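Home & Furniture Help > Wood furniture

Moving a wooden shelf unit on carpet without wrecking it?

Ruxandra Lungu
29 January 2024

Hi all! I have a light wood unit, open in the front, with a top shelf and two side panels that sit at an angle (they sort of fan out toward you). It's on gray carpet and I want to get it over to the other wall by myself. My instinct is to grab the front edge of the top and pull, but there are only two little metal fittings up where the sides meet the back, and I'm scared of ripping something out.

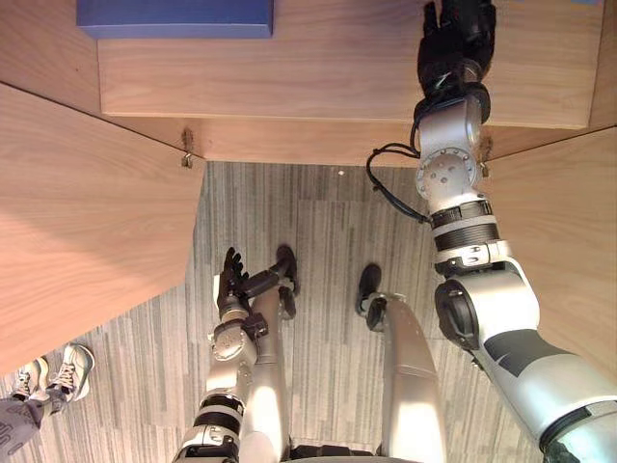 I also keep a blue box on top and would love to leave it there, because it's full of receipts — lazy, I know. Would sliders help, or do I need to take the sides off first?

Emanuel Văduva

Take the box off, it's one trip! Don't pull on the front edge either. All that force goes straight into those small fittings. Tip the unit a tiny bit, get a slider under each bottom corner (the hard plastic kind for carpet), then push low down with both hands. I moved mine in August and the sides stayed on the whole time. Check the screws first, though — mine were loose and I tightened them by hand.

Drendgate

just get a friend to lift the other end, takes 2 minutes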